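# Udano: soft-object grasps from wrist views 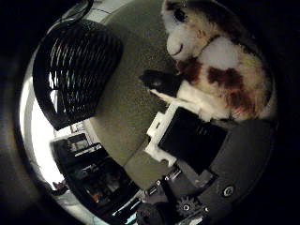 Udano holds 1567 grasp attempts, and we're thrilled with how far a small policy gets on them! Soft things squash and fold, so we label every attempt twice – once for contact, once for lift.

- **Views:** wrist only, fisheye, unrectified
- **Splits:** `train`, `val`; 107 attempts in `val`
- **Labels:** Celina Głowacki and Toon Michiels

Our favorite result so far: adding the contact label raised lift success on `val` by 20 points. Training code is in `derix/`. Questions go to Celina.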